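Gripping and Sensing, part 2: comparing hand-held grippers
Notes for the April lab block. E. Brinkmann / P. Brinkmann

Read before you come. Bring the printed score sheet, not your phone.

What we're comparing

Two hand-held grippers, the Tolik and the Hagedorn. Same job for both: you hold it, you do the task, the camera on the tool records. Later the recordings get matched against the arm. We want to know which one gives tracks we can use, and which one people can stand holding for a whole session. These are seperate questions. Score them separately.

Last year's groups mixed the two up and we got a lot of "felt nice so 5 out of 5". A gripper can feel lovely and lose its marker every time you turn your wrist.

Setting up

Controller on first, then the tool. Other way round and the Kaltora software doesn't find the camera, you'll have to restart both.
Open and close the fingers fully, twice, before recording. That sets the zero.
Check the finger marker shows in the preview with fingers open AND with fingers closed. Wipe it if it's smeary. Dry cloth.
Cable down the back and clipped to the strap, not over the arm.
Write tool name and your initials on the sheet before the first run. Elfriede will not guess whose it is.

Runs

16 runs per person per tool. Swap tools after run 8, then back, so you don't do all of one when you're fresh and all of the other when you're fed up. Tasks are on the sheet: cup from table to shelf, cloth into a tub, appliance door open and shut, lid on jar. Keep the pace you'd use at home. No slow motion for the camera.

If you drop something, carry on and mark D. If the marker goes missing in the preview, carry on and mark M. If both, mark both. Do not redo a run because it looked ugly, the ugly ones are half the point.
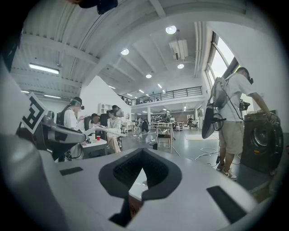

Why does the marker have to stay in view the whole time?
The software works out how far the fingers are open from where the marker sits in the picture. Lose it and the opening width has to be filled in from the frames either side, fine for a short gap, useless for a long one.

Reading the numbers

Pilot set from Clokenden was 543 runs across both tools. We threw out any run where the marker was visible for less than 80 per cent of the frames. Use the same cut-off or your results won't compare with theirs. The pilot sheet is in the shared folder, tab 2. Ignore tab 1, it's the old scoring and I haven't had time to take it down.

For each tool work out:
share of runs kept
share of kept runs marked D
the longest marker gap in each kept run, in frames, then the median of those

Plot the gaps. Don't just give a mean, one awful run will drag it all over the place. Split by task as well, because doors and jars ask very different things of the wrist and the overall figure hides it.

Things to watch

Doors. People lean in and twist at the end and the finger swings out of the light. Look at your door runs first, if anything's wrong it's usually wrong there.
Bright windows. Exposure jumps when you turn towards them and the marker washes out for a few frames. Note where you were standing.
Soft things. Cloth bunches up between the fingers and can cover the marker. Counts as M, same as any other loss.
Grip effort. Score it straight after the run, 1 to 5, not at the end of teh session from memory.
Headset straps. Get them comfy before run 1 and leave them. Changing the fit halfway changes how you move your head and then your arms follow.

Write-up

Two sides max. One plot, one table, one paragraph on which tool you'd pick for door tasks and why. Say what would change your mind. If your numbers disagree with Pascal's pilot write that down plainly, he'd sooner know.

Mixed results are fine. Last time the Hagedorn kept more runs and the Tolik got better comfort scores, and the groups who tried to squash that into one winner lost marks.

Sheets and plots into the tray by the door before 4 pm. Tools back on charge, Kaltora controllers OFF at the switch.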